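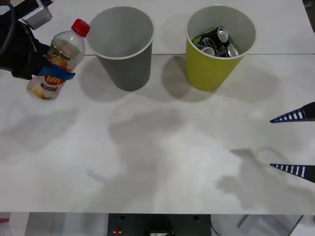
Am I really going to walk the whole coast track in one go? Probably, as long as my knees and Zahira's patience both hold out.

01/07/2023

Spent most of the morning on the lounge room floor with the map spread out and the heater going. It's 98 kilometres end to end, which sounded perfectly reasonable back in March when Zahira Wattimena rang me all fired up and I said yes before I'd finished my toast. Now I keep measuring bits of it against my thumb and thinking hmm.

The new boots came (Stirar, the grey ones, half a size up like the bloke told me) and I wore them to the shops and back, then up to the lookout and down again the long way. Left heel is fine. Right little toe is not fine! I've put tape on it and I'm pretending it will sort itself out. Facundo reckons two pairs of socks, a thin one under a thick one, and he did the northern half last winter so I suppose he's earned an opinion.

We've settled on starting from Vakport and heading south so the wind is behind us -- well, mostly behind us. Six nights, with a proper bed on the third one because I dug my heels in. Zahira wanted to camp the lot. I said I'd carry her stove if she gave me one hot shower and a door that shuts, and she took the deal faster than I'd expected, so now I'm wondering what that stove weighs.

Pack is at nearly 15 kilos without water. Too much. I pulled out the second jumper, the hardback, and the good torch, then put the jumper back in. Then sat and looked at the hardback for a while. Might tear a few chapters out, which Mum would call a crime.

Rained from lunch on, so no second walk. Made pumpkin soup, burnt the onions a bit, ate it anyway. Rang the ranger's office about the tide crossing and got a recorded message, so I'll have to try again before we lock in the dates. Must also book the bus home and find the lid of the blue billy.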